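About Kunitz

Kunitz is a small legal research and training practice. We work on the law that sits between national parliaments and the bodies above and below them: treaties, trade agreements, devolved powers, and the rules that local councils make under authority given to them by someone else. Our clients are mostly councils, trade associations and law firms that don't have a public law specialist of their own.

How we started

Hongmei Bai set up Kunitz after eleven years as a legislative drafter. Her last job there was checking secondary legislation for gaps, meaning places where one instrument referred to a power that another instrument had already removed. She kept getting calls from people outside government who had found the same gaps and wanted to know what to do about them. The first office was a single room in Nudville, over a print shop. We are still in Nudville, two streets over, on the ground floor.

What we do

Most of our work is written advice. A client sends us a question about whether a public body has the power to do something, and we answer it with the sources attached. We don't take cases to court. If a question looks likely to end up there, we say so early and pass it to a litigation firm with our notes.

We also track legislation. Our database is called Hao, and it holds 2,000 statutory instruments with their amendments, commencement dates and parent acts linked together. Clients on a subscription can search it themselves. It is updated each weekday morning before 9 a.m., and anything that was changed overnight is listed on the first page.
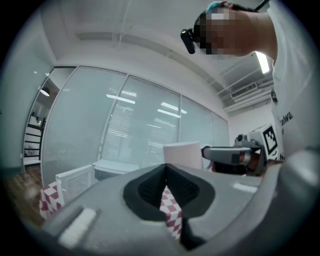

Training is the third part of what we do. We run one-day courses for council officers, committee clerks and trainee solicitors, and 350 people took one last year. The courses cover how delegated powers work, how to read a commencement order, and how to tell when a consultation is required by statute and when it is only good practice. Groups are kept small enough to sit in one room. Handouts are included in the fee. We can also teach the course at your office if you have eight or more people.

Publications

The Mekuteck Notes are short papers on single points of law, named after the case file that the first one was written for. There are 103 of them so far. Each is no longer than 2 pages, because the people who read them usually have a meeting to get to. Recent subjects include sunset clauses in trade agreements, the status of explanatory memoranda, and what happens to a local byelaw when its parent act is repealed and replaced on the same day. The Notes are free to read and may be copied with credit.

We correct mistakes in the Notes openly. The old wording stays on the page with the correction under it and the month it was made.

Who pays for us

Our income comes from advice fees, Hao subscriptions and course fees. We don't accept money from political parties or campaign groups on any side, and we don't take positions on whether a treaty or a bill is a good idea. Staff can hold whatever views they like and can belong to a party, but they don't work on a file where that would be a conflict. The register of staff interests is reviewed every January and a copy is available on request.

Working with us

Send a first inquiry by email with a short outline of the question and the date you need an answer by. We reply within two working days to say whether we can help and what it will cost. The quote is fixed unless the question changes. Please don't send confidential documents until we have confirmed that there is no conflict with an existing client.

Course dates for the next term are on the Training page. Subscribers who have lost their Hao login should use the reset link on the sign-in page first, and call the office if that doesn't work.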